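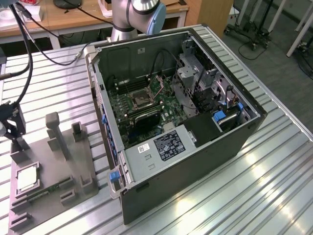

제미아(Jemia) 기기재생센터
@jemia_renew
타워형 워크스테이션 재정비 절차에 관한 안내를 이 타래로 게시합니다. 대상은 6월 중 센터에 입고되어 플로르논(Flornon) 사업으로 배정된 기기이며, 수령 기관의 전산 담당자께서는 끝까지 읽어 주시기 바랍니다.

제미아(Jemia) 기기재생센터
@jemia_renew
이번 사업의 입고 물량은 314대를 넘습니다. 대부분 사무실과 설계실에서 쓰이던 기종이고, 외관 상태보다 내부 구성의 편차가 큽니다. 같은 모델명이라도 메모리 구성과 저장장치 유무가 서로 다르므로, 배정 통지서에 적힌 사양은 개별 점검이 끝난 뒤 확정됩니다.

제미아(Jemia) 기기재생센터
@jemia_renew
점검은 본체를 눕히고 측면 덮개를 분리한 상태에서 진행합니다. 전원 케이블을 먼저 뽑고 전원 단추를 길게 눌러 잔류 전하를 방전시킨 다음 덮개를 엽니다. 덮개는 기기 번호표를 붙여 별도 선반에 세워 보관합니다. 번호가 섞인 덮개는 같은 기종끼리라도 임의로 바꾸어 닫지 않습니다.

제미아(Jemia) 기기재생센터
@jemia_renew
프로세서 소켓 점검에 대하여.
고정 프레임을 올리고 소켓이 비어 있는 상태에서 접점을 확인합니다. 확대경과 측면 조명을 함께 사용하며, 손가락이나 면봉이 접점에 닿아서는 안 됩니다. 먼지는 수동 송풍기로만 제거합니다. 휘어진 접점이 한 군데라도 발견되면 해당 기기는 재조립 대상에서 제외하고 부품용으로 분류합니다.

제미아(Jemia) 기기재생센터
@jemia_renew
분리한 프로세서와 메모리 모듈은 작업대 위에 그대로 두지 않고 지정된 자리에 놓습니다. 프로세서는 가장자리만 잡고, 메모리는 양 끝을 잡아 옮깁니다. 다른 기기의 부품과 같은 자리에 두는 일은 허용되지 않습니다.

제미아(Jemia) 기기재생센터
@jemia_renew
프로세서를 장착할 때에는 모서리의 삼각 표시를 소켓의 표시와 맞춘 뒤 수직으로 내려놓습니다. 누르지 않습니다. 자리에 제대로 놓인 프로세서는 제 무게만으로 수평을 이룹니다. 기울어 있다면 들어 올려 방향부터 다시 확인하십시오. 고정 프레임은 그다음에 닫습니다.

제미아(Jemia) 기기재생센터
@jemia_renew
열전도 물질은 전량 새로 도포합니다. 기존에 남은 것은 보풀 없는 천과 이소프로필알코올로 닦아 내며, 알코올이 완전히 증발한 것을 확인하고 다음 단계로 넘어갑니다. 방열판 나사는 대각선 순서로 조금씩 나누어 조입니다. 한쪽을 먼저 끝까지 조인 기기는 검수 단계에서 반려됩니다.

제미아(Jemia) 기기재생센터
@jemia_renew
메모리 슬롯이 소켓 양쪽에 나뉘어 있는 기종에 관한 문의가 많아 따로 적습니다. 이러한 기종은 모듈을 꽂는 순서가 제조사 설명서에 정해져 있으며, 빈 슬롯에 임의로 꽂으면 용량이 일부만 인식되거나 부팅이 되지 않을 수 있습니다. 당 센터에서는 기종별 순서표를 작업대마다 비치하고, 출고 시 같은 표의 사본을 동봉합니다.

제미아(Jemia) 기기재생센터
@jemia_renew
모듈을 꽂을 때에는 홈의 위치를 맞추고 양 끝을 고르게 누릅니다. 걸쇠가 스스로 잠기지 않으면 덜 들어간 상태입니다. 힘이 지나치게 든다고 느껴질 경우 중단하고 규격 표기를 다시 대조해 주십시오. 지난번 사업에서 반려된 기기 가운데 2대가 규격이 다른 모듈을 억지로 꽂은 사례였습니다.

제미아(Jemia) 기기재생센터
@jemia_renew
전원 공급 장치는 분해하지 않습니다. 내부에는 전원을 뽑은 뒤에도 전하가 남을 수 있습니다. 점검 항목은 외함의 변형, 팬의 소음, 커넥터의 변색, 그리고 출력 전압으로 한정합니다. 인증 라벨은 떼거나 덮지 않으며, 라벨이 훼손되어 정격을 읽을 수 없는 장치는 교체합니다.

제미아(Jemia) 기기재생센터
@jemia_renew
저장장치 베이의 걸쇠는 오래된 기기에서 파손이 잦은 부분입니다. 파란색 플라스틱 걸쇠나 탭은 공구 없이 손으로 조작하는 부위이므로 드라이버를 지렛대로 쓰지 마십시오. 부러진 걸쇠는 부품용 기기에서 같은 형태를 찾아 옮겨 답니다. 접착제로 붙인 걸쇠는 인정하지 않습니다.

제미아(Jemia) 기기재생센터
@jemia_renew
기존 저장장치는 입고 당일 전량 분리하여 잠금 보관함으로 옮깁니다. 데이터 삭제는 데네르(Dener)에 위탁하며, 삭제 확인서는 기증 기관으로 직접 발송됩니다. 수령 기관에는 새 저장장치를 장착한 기기만 출고됩니다. 기증 기관의 자료가 남아 있는지에 관한 문의는 이 답변으로 갈음하겠습니다.

제미아(Jemia) 기기재생센터
@jemia_renew
배선 정리에 대하여.
케이블은 팬과 방열판에 닿지 않도록 묶되, 커넥터 가까이에서 급하게 꺾지 않습니다. 묶음 끈은 재사용이 가능한 것을 씁니다. 덮개를 닫기 전 내부에 남은 나사가 없는지 본체를 가볍게 기울여 확인하고, 소리가 나면 찾을 때까지 닫지 않습니다.

제미아(Jemia) 기기재생센터
@jemia_renew
조립이 끝난 기기는 메모리 검사와 부하 검사를 차례로 거칩니다. 부하 검사는 3시간 동안 연속으로 실시하며, 도중에 한 번이라도 재시작된 기기는 처음 단계로 되돌립니다. 검사 기록지에는 조립자와 검수자가 각각 서명하고, 조립자가 자신이 맡은 기기를 검수하는 것은 금지되어 있습니다.

제미아(Jemia) 기기재생센터
@jemia_renew
절차 개정에 관한 사항입니다. 정비책임자 아우스트라 제네(Austra Dzene)의 검토를 거쳐 소켓 접점 확인이 조립 직전 단계에도 추가되었습니다. 종전에는 입고 시에만 확인하였습니다. 기기당 작업 시간이 다소 늘어나게 되어 일부 기관의 출고가 당초 안내보다 늦어질 수 있습니다. 해당 기관에는 개별 연락을 드립니다.

제미아(Jemia) 기기재생센터
@jemia_renew
수령 후 확인하실 사항입니다. 운송 중 흔들림으로 메모리나 케이블이 느슨해지는 경우가 있습니다. 전원을 켰을 때 화면이 나오지 않고 경고음이 반복되면 전원을 끄고 케이블을 뽑은 뒤 센터로 연락해 주십시오. 보증 기간 안에 프로세서나 방열판을 직접 분리하신 기기는 무상 수리 대상에서 제외됩니다. 메모리를 다시 꽂는 정도의 조치는 관계없습니다.

제미아(Jemia) 기기재생센터
@jemia_renew
포장 상자와 완충재는 보관해 주시기 바랍니다. 수리를 위해 기기를 반송하실 때 같은 상자를 사용합니다. 운송은 라오(Rao)가 담당하며, 회수 신청은 오전 접수분에 한하여 당일 처리됩니다. 타워형 본체를 눕혀 적재할 경우 2단까지만 쌓을 수 있습니다.

제미아(Jemia) 기기재생센터
@jemia_renew
기종별 메모리 순서표와 검사 기록지 양식은 센터 자료실에 게시되어 있습니다. 부품용으로 분류된 기기의 개별 부품 신청은 플로르논 사업 배정이 끝난 뒤 별도로 공고하며, 그 전에 접수된 신청은 처리되지 않습니다. 문의는 배정 통지서에 기재된 담당 창구로 기기 번호와 함께 보내 주시기 바랍니다.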